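Seasonal Keeper, Small Carnivores and Waterfowl
Prarkham Wildlife Park, Skeltotstead

Prarkham is looking for a keeper to join the Small Carnivores and Waterfowl section from August through the end of the winter. The two groups were put on one section years ago for reasons of geography. They do not share an enclosure, and it will be part of your job to keep it that way.

You would look after our bush dogs, two families of Asian small-clawed otters, a binturong named Chevalier who smells strongly of buttered popcorn (binturongs do, you will be explaining this to guests for the rest of your life), and a mixed flock of ducks and geese on the lower lake. The ducks are the most work. People who apply because of the otters should know this going in.

The position is 32 hours a week, spread over four days, and one of those days is Sunday. Shifts start at 7 a.m. and end when the last animal has agreed to come inside. Officially that is 4 p.m. Bush dogs are reasonable about this. Otters will negotiate.

What the work looks like

Most mornings begin with diet prep. You will chop a great deal of fish and a surprising amount of sweet potato, weigh all of it, and write the weights down in handwriting that another person can read. Then come the shift-and-clean routines, pool maintenance, health checks, and daily records. Afternoons are for training sessions, enrichment, and whatever broke in the morning. Three times a week you will give a short keeper talk at the otter pool, where you will be asked if the otters bite. They do.

We train with positive reinforcement only. Our otters will enter a crate and present for a weigh-in on cue. Chevalier will do all of this too, in his own time, and his own time can be long.
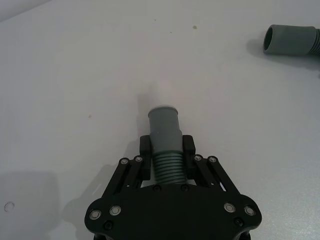

Gray corrugated hose, held between two black gripper fingers.

What we need from you

A year of paid or intern experience with exotic animals, or a degree in a related field plus some evidence that you have met an animal. Experience with carnivores is a plus. Experience with geese is a bigger plus, and frankly we would like to hear the story.

You should be able to lift a 50-pound feed bag, work outdoors in whatever Skeltotstead has decided to do that day, and hold a valid driver's license. The utility cart is a stick shift and is older than several of our staff. A current negative TB test is required before your first day, and we will reimburse you for it.

You should also be comfortable talking to the public. We have had excellent keepers who went into this field to avoid people, and every one of them ended up holding a microphone.

What you get

Hourly pay on the park's seasonal scale, sent with the full job description to anyone who asks. Uniform shirts and one pair of waterproof boots. Free admission for you and up to three guests per visit. Paid training days, including a week of shadowing on our primate section. There is staff housing for 8 people in the old Hendus farmhouse across the road — shared kitchen, decent water pressure, peacocks on the roof from first light. Tell us in your application if you want a room.

How to apply

Send a resume, a cover letter of no more than one page, and the names of two references to Hervé Perrin, Curator of Mammals, care of the park office. Please do not attach photos of yourself holding a wild animal. Hervé has seen them and it does not help.

Interviews are held on site and take half a day. They include a tour, a conversation with section lead Régis Riviere, and a practical session in the diet kitchen, so wear closed shoes and clothes you don't love. Applicants will hear from us either way.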